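Call for Participants: The Woduvard Home Cooking and Memory Study

Do you still make the soup your grandmother made, even though she never wrote it down? Do you measure rice with your finger, or a particular chipped cup? If so, we would love to meet you.

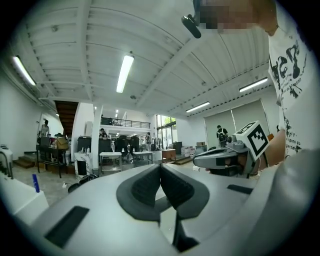
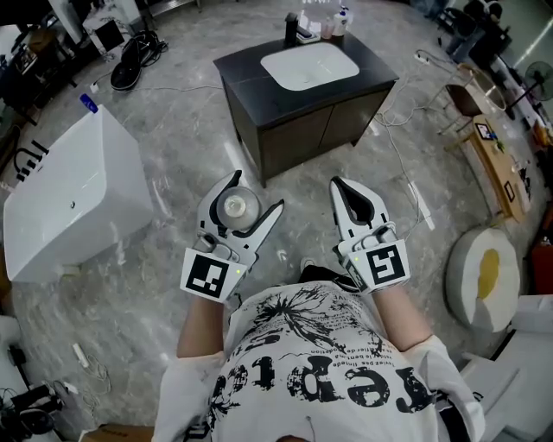 White T-shirt, black print, hand-held grippers. The glass jar with the silver lid is in the second photo.

The Woduvard study is looking for 24 people who cook at home at least three times a week and who learned most of what they know by standing next to someone else at the stove. You don't have to be a good cook (though we're sure plenty of you are!) and you don't need to have kept a single recipe card. We are interested in how family dishes get passed along, what changes on the way, and what people quietly swap out when the right kind of pepper can't be found.

What we'll ask of you

You would come to one group conversation on a Saturday, starting at 10 a.m. and finishing in time for lunch, which we provide. After that you'd keep a kitchen diary for 12 days. It can be as short or as rambling as you like - a few lines on what you made, who taught you, and whether anyone at the table complained. We finish with a phone call that usually runs half an hour, or longer if you get talking, and that's fine with us.

Who can take part

Anyone 18 or older who lives within driving distance of our rooms at Lorkard Hall. You may cook in any tradition and write your diary in any language you're comfortable in, and we'll arrange the translation. Pairs are very welcome, so if you and your mother-in-law disagree about dumplings, please apply together. Professional chefs can't be included this time.

What you'll receive

Each participant gets $300, paid in two parts, plus bus fare or parking. You'll also get a printed copy of the finished collection, which we're calling Stellia. Our last one drew on 1,424 diary entries, and people still write to us about the pickles.

How to apply

Send a short note to Yi-an Hong at the Woduvard study office, Lorkard Hall, by the end of May. Tell us your name, the best time to call, and one dish you could make with your eyes closed. Please mention any food allergies so we can plan lunch properly. The entrance on the Gil Street side has a ramp and an elevator.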